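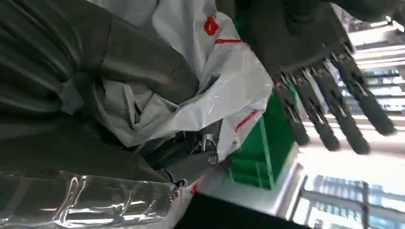 The pitch goes like this. Robots are clumsy because they haven't seen enough. Language software got good when somebody fed it a large part of the written world, so feed a robot enough grasping, lifting and putting down, and it too will get good. The only thing missing is the pile of examples. Money has been raised on that idea, and rooms have been rented with it.

One of those rooms belongs to Drotow, a company that collects demonstrations for other companies. It sits on an upper floor in Sudurby, in a district where the offices are mostly glass. I spent three days there in November, and I left believing in the work a good deal more than I believed in the pitch.

The job is simple to describe. An operator guides a robot through a chore while cameras and joint sensors record what happens. One pass through the chore is called an episode. The operator marks it good or bad, puts everything back, and starts over. A shift is supposed to produce 100 good episodes, and while I was there most didn't. The bad ones go in a separate folder, which the company says may be useful someday.

The chore that week was bags. Pick up a thin plastic bag, move it to a crate, let go. A four-year-old can do it while talking about something else.

Bags are awful for robots. A block has sides and stays where it was put. A bag has no shape of its own; it slumps, shines, sticks to whatever it touches and looks different every time it lands. Close the fingers a little too high and they come away with nothing. Too low, and they bring along whatever was underneath. I watched one operator lose the same bag over and over until she got up and went for coffee. When she came back she got it on the first try, and that was the episode that was kept.

Which raises a question I asked several times and never got a full answer to. What is the robot learning from? It learns from her hands, on a good day, after coffee. It learns her angle of approach and her habit of pausing before the fingers close. Another operator comes in from the side and doesn't pause at all. Both end up in the same data set, tagged with the same sentence, and a model is asked to find the skill they have in common. Sometimes it does. Sometimes it seems to find the average of the two, an approach neither of them would use.

Drotow's answer is variety. Move the crate. Change the bag. Open the blinds, close the blinds. Collect in the morning and again at four in the afternoon, when the sun is somewhere else. It's a fair answer, and the company takes it seriously. There is a printed sheet by the door listing what has to be changed and how often.

But variety chosen from a sheet has limits. The bags change, but they come out of the same closet. The crate moves, but only to places where the arm can reach it, because an episode that can't be finished doesn't count toward the shift. Whatever is too heavy or too tangled gets quietly dropped after a morning of failures. Nobody is cheating. People with a daily target will drift toward what works, and the data drifts with them.

Then there is the matter of proof. Drotow's main customer is Stillon, which trains the models and reports how they do. I was shown a chart from one of these reports, with success going up nicely as more episodes were added. I asked where the tests had been run. In a room set up to match the collection room, I was told, with the same model of arm and crates from the same supplier. That is a reasonable way to find out whether the training took. It tells you very little about a kitchen or a loading dock, which is where the sales deck goes on the next slide.

I asked to see the trained model try the bags. To the staff's credit, they said yes without making a call first. It got 3 out of 5. The two misses were the interesting part. In one, the fingers closed on air just short of the bag, and the arm then carried that air to the crate and let it go with great care. Everything about the motion was right except for the bag.

A smaller outfit, Phetsri, is betting the other way. It collects less and throws out more, and it pays people to write down why an episode failed. Its staff told me by phone that a failed grasp with a decent note beside it is worth more to them than a stack of clean ones. They could be right. They also had no numbers they were willing to share, so I'm treating that as a sales pitch too, only a more modest one.

None of this makes the collecting pointless. The hands are far better than they were a few years ago, and learning from examples has given robots skills that nobody managed to write out as rules. Folding a towel used to be a stunt for a conference. A model that gets a bag more often than it misses is a real thing, and the people in Sudurby earned it with sore shoulders.

What I doubt is the curve. The pitch needs it to keep climbing at the same rate, episode after episode, until the robot can handle a bag it has never met in a building it has never been in. I asked what happens if it flattens out first. The reply was that they would collect more, and that the lease on the next room had already been signed.

By four on my last day the sun had come around and the glare on the plastic was bad enough to squint at. One operator wanted to lower the blinds. Another checked the sheet, and the blinds stayed up.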